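About Wimholm

Wimholm Appliances. Second-hand and reconditioned kitchen gear, mostly benchtop stuff – microwaves, kettles, toasters, rice cookers, the odd sandwich press. Been going 11 years. Started in Stuart Hebden's garage with one shelf and a box of spare fuses, now in a proper shed with a roller door and a kettle of our own (not for sale, people ask).

Who we are
Stuart Hebden – repairs, testing, anything with a plug.
Ratih Ong – bookings, deliveries, the phone.
Concetta Monti – cleaning and cosmetic. Will get baked-on cheese off anything.
Marlina Latuheru – share houses, granny flats, bulk orders.
That's the lot of us. If you ring and it goes to message, leave one. We do call back, usually after lunch.

What we do
We buy, swap and take donations of small appliances, fix what can be fixed, clean it and sell it on cheap. Mostly to students, first-home renters, people setting up a staff room at short notice. Also holiday cabins – we did 31 kitchens for the Grornorholm cabins before last summer, every one with a kettle, toaster and microwave. Long fortnight, that.

We don't do fridges. We don't do washing machines. Tried dryers once, never again.

Microwaves
The biggest part of the business by a mile, so they get their own section. Every one that comes in goes through the same thing:

Door first. Hinges, latch, seal, glass. If the door doesn't close square we stop there and it goes to parts.
Cord and plug checked, then tested and tagged.
Cup of water in, timed, thermometer after. Old method, still the best one.
Turntable on, roller ring on, listen for grinding.
Every button pressed. Yes every one, including defrost, which hardly anybody uses.
Then over to Concetta. Vents, underside, the gap round the door where the crumbs live.

We leave the maker's labels on. Had a stage of peeling them off for looks and then customers couldn't find the model number when they wanted a new plate, so on they stay. Same with the energy stickers if they come in with one.

Some units have come with people from overseas and the buttons aren't in English. Fine by us, but check the voltage before you bring it down, we can't sell one that won't run safely on Australian power. Ratih types up a little card for the buttons if you need it, just ask at the counter.

Colours – mostly white, black and stainless. Cream when we can get it. Cream goes fast, no idea why, probably all the older kitchens round here with cream tiles.

Sizes. Please measure your bench before you come in. And the depth, not just the width! And leave a bit of room at the back and sides for air. We have had so many returns that were nothing wrong with the microwave, just wouldn't fit under the cupboard.

Prices
On the sticker. No haggling on Saturdays, Stuart gets flustered. Swap your old one in and we'll take $15 off, working or not. Anything bought here has three months' warranty, keep the reciept.

Turnus
Our loan shelf. Started it a couple of years back when a family up the road had their kitchen ripped out and the reno dragged on. You borrow a microwave or a kettle for as long as the works take, bring it back clean, done. Small deposit. Around 300 loans so far and nearly all of it has come home. Book through Ratih, November fills up early with people trying to get finished before Christmas.

Only rules: wipe it out before you return it, bring back the glass plate, no metal in there.
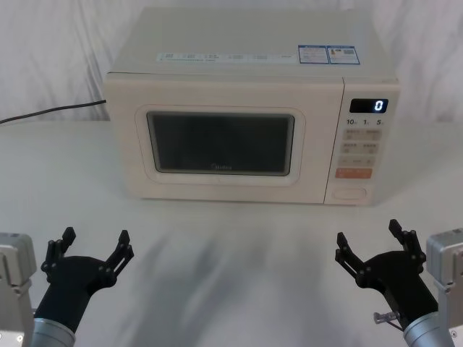 Cream Midea, digital display, push buttons down the right-hand side. Pui-shan Tsai wrote in to say that she'd much rather have two plain dials than any number of buttons, that her mum never used more than one setting in her life, and could we please keep a few dial ones out the front where people can see them. Fair point. There's a dial shelf now, left of the door as you come in. It's a bit bare at the moment, bring us your old ones.

Finding us
Unit at the back of the Mandagi yard, follow the drive past the tyre place. Park anywhere not marked. Closed Monday, that's pick-up day and we're all out in the van.

Donations to the roller door please, during opening hours, not over the fence. Cord wrapped, plate wrapped seperately in a towel or newspaper. If it's dead tell us what it did before it died, a note taped on top is plenty.

Trolley's by the counter if you need a hand getting one to the car.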